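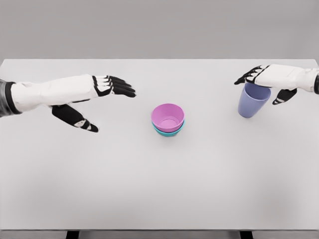
Figure 3. Simulated tabletop task used at the open day: two stacked bowls and a cup, with both hands of the robot over the table.

4.2 The open day demonstration

The system was shown to the public at the Mestirar open day in July. Visitors came in small groups and stayed for as long as they liked. Two of the authors ran the stand, one at the keyboard and one talking to visitors, and they swapped places at midday.

The demonstration ran in simulation on a single desktop machine, with the view shown on a large screen. We used the table-clearing task from Section 3 without changes. The objects were the pink and teal bowls and the lavender cup (Figure 3), and their starting positions were drawn at random before each run. A visitor could pick one of four spoken instructions from a printed card, or ask for a new layout and watch the same instruction again. Free speech was not accepted.

Over the day the system logged 631 runs. A run ended when the controller reported that it was done, or after a fixed time limit. Runs stopped by hand were kept in the log but marked, and they are left out of the results in Section 5. Most of these came from the first hour, when the time limit had been set too long and groups were moving on before the end.

Visitors were asked to fill in a short form as they left. The form had three questions: what the robot had been told to do, whether it had done it, and which hand they had expected it to use. The last question was added by Bontu Tufa after a trial with staff at Araya, where several people said they had been surprised by the choice of hand. Answers were typed up by Fasil Gebreyes and matched to runs by the time written on the form.

Two problems affected the matching. Some groups filled in one form between them, and we counted each of these as a single answer. The clock on the desktop machine was also a few minutes slow - this was found during packing up - and all logged times were corrected before the analysis.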